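The Back Room at Plandow, Before and After Supper Club
Photos and notes by Lamisi Amegashie

Oh, I have been wanting to put this page together since January! If you've been to one of our Wednesday supper clubs at Plandow, you know the back room as the place where everybody ends up with a bowl in their lap, talking over each other. I wanted a page about the room itself, with its chairs and its odd little tables and its floor, which I love more than a person should love a floor.

A bit of background for the Honulstead crowd who haven't made it over yet. We took on the room with bare walls and one working outlet. Most of the furniture came out of a house sale in Tirthorpe (138 lots, and I wanted every one of them), and the rest followed people in through the door over the next few months. Nothing was bought as a set. I think that's why it feels so easy to sit down in!

The floor first, of course. Medium-brown wooden planks, and they do a lovely job of holding all the mismatched stuff together. We talked about a rug for weeks and I'm so glad we dropped it. You hear people arrive on a wood floor – boots, sneakers, somebody's dog – and it makes a small room feel busy in the best way.

Then the black folding chairs. I'll admit I was a snob about folding chairs until these. The back has a nice curve to it, the seat is flat, and the legs are so thin that you can look straight through to the rest of the room. I did a whole evening of card games in one and got up without a complaint.

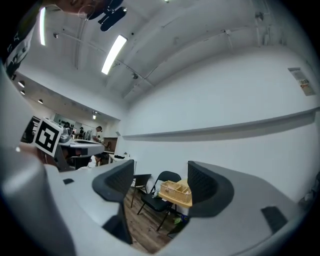 My favorite thing to do on a quiet afternoon is move it all six inches to the left and see if I like it better. Usually I move it back again. Michailidis (the café downstairs, go and have the walnut cake) can hear me dragging things and they've been very good about it.

The little light wooden table with the pale yellow top is the piece everyone asks about. It's such a cheerful color! It's small enough to carry with one hand and a hip, so over an evening it might be a drinks table, then a spot for the sign-in book, then a footrest for somebody who's been on shift since 5 a.m.

I feel the same way about the tan wicker basket with the compartments. Baskets with dividers are the best thing going for a shared room. On supper nights we put forks in one part, spoons in the next and napkins wherever they'll fit, and people can help themselves while the line keeps moving. I've been on the lookout for a second one ever since.

The brown wooden cabinet lives against the far wall. I like having one big dark piece in a room where nearly everything else can be folded up or picked up. The white counter near it is where the pie goes on pie night, so you can guess where people stand.

Next on my list are hooks by the door and a better lamp for the corner. If you have a lamp you're tired of, bring it on Wednesday. Doors open at 6:30, and there's soup.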